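"It Will Move a Basket All Day If the Basket Is Polite"

The owner of a small parts-rinsing shop in Cludcombe on a season with the Skonside bench arm, and what the brochure left to the imagination 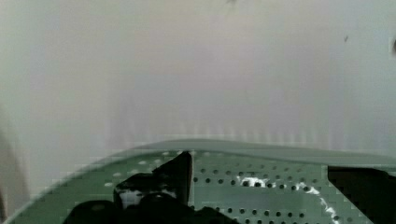

The green perforated bin from the arm's own point of view, gripper fingers at the rim.

The first thing the owner of the rinsing shop wants to make clear is that she did not want a robot. She wanted a second pair of hands between two and six in the afternoon, which are the hours when Cludcombe's supply of people willing to lift bins of small brass fittings runs out. What she got was a Skonside bench arm, on a service plan from a dealer called Enache, and a three-ring binder.

"The binder is very good," she says. "I would recommend the binder to anybody."

Her shop takes in machined parts from other shops, gets the oil off them, and sends them back. The parts travel in bins with holes in them, and the bins travel from a rack to the rinse station and over to a drying shelf. It is dull work and hard on the wrists. Enache's salesman watched it for most of a morning, drank two cups of her coffee and told her it was an ideal application.

"He said 'ideal application' so many times I started to feel flattered," she says. "I thought, well, we've finally done something ideal."

The plan costs her $225 a month. That covers the arm, the gripper with its wrist camera, software updates and a visit from a technician every quarter. It does not cover fingertips, which wear, or what the contract calls "site adaptation," which in her case meant moving the rack, moving it back, and then moving the table.

Ask her how the arm does and she answers like somebody grading a nephew's homework. On flat-sided bins, she says, it is fine. It finds the edge, closes up, lifts, and goes where it was told. The curved rims gave it trouble. For the first few weeks it would come in low, reach the side of the bin instead of the top, and stop.

"It doesn't crash or anything. It just stops and thinks about its life. You go over, you press the button, it backs off and has another go. I've had employees like that."

The fix, according to the technician, was partly in the approach angle and partly in the lighting. The wrist camera sees the bin from a few inches away, and a shiny patch on a surface full of little holes is a lot to ask it to make sense of. He lowered one lamp and hung a piece of white cardboard off another with a binder clip. The cardboard is still there.

"Two hundred and twenty-five dollars a month," she says, "and the most important part came off a shirt box."

She kept a tally over 100 bin moves in November, after the lamp business was settled. Three needed somebody to walk over. She considers this acceptable and says so in the tone of a person who had been hoping to be angrier. Before the cardboard she had no tally, only what she describes as a general impression.

She did look at other options. The Wikholm was the obvious rival, and she had one on trial for two weeks. It was quicker and a good deal quieter, and its touch screen was so pretty that her evening guy took to polishing it. But Wikholm wanted her to use Wikholm's own bins.

"I have a wall of bins. I've got bins my father bought. I wasn't going to throw out a wall of bins so a machine could feel comfortable."

The Skonside takes whatever you teach it, and the teaching, she concedes, is the best thing about it. You hold the arm, walk it through the motion by hand and save it under a name. Hers are saved as Bin, Bin Again, Big Bin and Do Not Use. I ask about the last one. She says it's in the name.

Complaints, in the order she gives them: the power cord is too short. The arm plays a little tune when it starts up and the tune can be made quieter but can't be turned off. The phone support is friendly and closes at four, which is right when her afternoon gets interesting. The replacement fingertips come in a box big enough for boots.

And the wrists?

"Mine? Better," she says. "I'll give it that. I can open a jar."

Her plan is up for renewal in the spring and she expects to sign it, provided Enache throws in a longer cord. She has asked them twice. They have told her that it's being looked at, and in the meantime she has bought an extension at the hardware store and taped it down along the wall, where the technician has already complimented her on it.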